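Lalit Pathak has fixed refrigerators in Wudport for most of his working life. He runs a two-person shop on Grakow Street, between a tax office and a place that sells vacuum bags, and he still takes house calls himself on most mornings. We talked at his front counter while his nephew unloaded a compressor from the van.

He did not set out to do this work. He came to Wudport to study bookkeeping and took a part-time job answering phones at De Bruijn, the appliance dealer that used to be on the corner by the bus station. "They had two repairmen and one of them hurt his back," he said. "The other one needed somebody to hold the flashlight. I held it for one summer and then I never went back to the phones."

De Bruijn closed its repair department a few years later, and Pathak bought its parts cabinet and its customer cards. There were 332 cards in the box. He keeps them on a shelf behind the counter, though he now writes his jobs down in a spreadsheet. "Some of those people I still see. Some of them, I see the children."

Most of what he is called for is simple. The refrigerator is warm, or it is noisy, or there is water on the floor. Water on the floor is nearly always a blocked drain, he said, and a person with a cup of warm water and some patience can often clear it without him.

"I tell them on the phone. Take out the bottom drawer, look at the back wall, find the little hole. If they can do it, good. If they call me back, then I come and I charge for the visit." He charges $80 for a visit inside town, and takes it off the bill if the repair goes ahead. 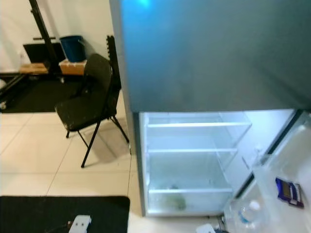 **Words for the Watance Neighborhood Paper**
October 12, 2024

Noise is harder. People describe it in different ways, and he has learned to ask them to hold the phone up to the machine before he gets in the van. A rattle may be a tray that has slipped out of place underneath. A click every few minutes worries him more. "If it clicks and the light is on and nothing gets cold, I bring the relay with me. I don't promise anything."

I asked him what people do that shortens the life of a refrigerator. He thought about it for a while before he answered.

"They push it against the wall," he said. "It has to breathe. And they never clean the coils. I had a lady with three cats, very clean house, and I pulled the thing out and there was a fourth cat back there, made of hair."

He recommends cleaning the coils twice a year, with the plug pulled, using a soft brush and a vacuum. He does his own in May and again before Thanksgiving. Door gaskets should be wiped with dish soap and water. He does not like the sprays sold for the purpose. To test a gasket, he closes the door on a dollar bill and pulls. If the bill slides out with no drag, the seal is weak at that spot, and he moves along and tries again.

He has views on temperature, too. He sets the fresh-food side to 37 degrees and the freezer to zero, and he checks with a thermometer in a glass of water, left overnight on the middle shelf. He does not trust the numbers on the dial. "One to seven. Seven what?"

The harder part of the job is telling a customer not to bother. A sealed-system repair on an older machine can cost up to 10 times what a drain job costs, and he will usually say so before he opens his toolbox. Some people want it done anyway. A retired teacher on the Watance side of the river has had him keep the same machine going through two thermostats and a fan motor. "She bought it with her husband. So I don't talk to her about efficiency."

Parts are slower to arrive than they were. He used to order in the morning and have the box the next day. Now he may wait two weeks for a control board, and a family with no refrigerator can't wait two weeks. He keeps a pair of small loaner units in the back room for those cases. Both were out when I visited.

His nephew has been with him for 43 weeks — Pathak had the figure ready, because he pays him a little more each quarter — and is taking the refrigerant certification test this winter. He is better than his uncle with the newer boards, and worse on the phone.

"He wants to go right away and look," Pathak said. "I tell him, ask first. Is it plugged in? You would be surprised. Twice this year, not plugged in."

Did he charge for those visits?

"One of them," he said. "The other one gave me lunch."

The phone rang then, and he picked it up and reached for a pencil. Somebody's ice maker had stopped. He asked how old it was, whether the water line had been moved lately, and whether the arm on the side was up or down. There was a pause while the caller went to check.

"Up," he repeated, and wrote it on the pad. "Okay. Push it down and call me tomorrow."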